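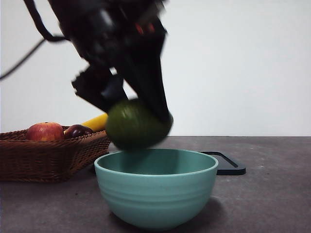 Working Group on Handling Practice for Tabletop Manipulators
Minutes of the February meeting, Lelville site

Present: representatives of Lelville, Mollton and Rankin. Apologies: Gevberg.
Meeting opened at 9:30 a.m.

1. Previous minutes
Accepted with one correction. In section 4, "gripper force" now reads "commanded gripper force".

2. Draft 8 of the practice guide
The group received 37 comments on the draft. Editorial comments were accepted as a block. Mollton asked that "container" be defined to cover bowls, baskets and trays, with rim height recorded for each. Agreed.

3. Release height
Rankin proposed that fruit be released no more than 20 mm above the inner base of the receiving container. Lelville noted that a deep bowl may not leave clearance for the fingers at that height. The limit stands, with an exception where finger width exceeds half the inner rim diameter. Exceptions are to be logged.
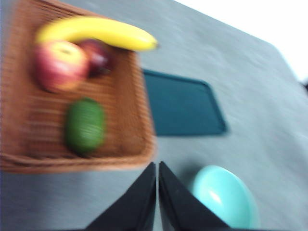
4. Approach to mixed containers
Where several kinds of fruit share a basket, the approach path shall be checked against the rim and against any item that projects past it. Fingers shall be open before they cross the rim. Rankin's request for a fixed approach angle was not adopted.

5. Trial records
Mollton reported 166 trials logged under the previous draft. Entries with no stated reason for a stop will be returned to the site that filed them. Wrist camera and fixed camera recordings shall carry the same trial number.

6. Actions
Lelville: revise clause on release height.
Mollton: circulate container definition.
Rankin: draft log sheet for exceptions.
Gevberg: comments on item 4 by the end of March.

Meeting closed at 11:10 a.m. Next meeting to be hosted by Mollton.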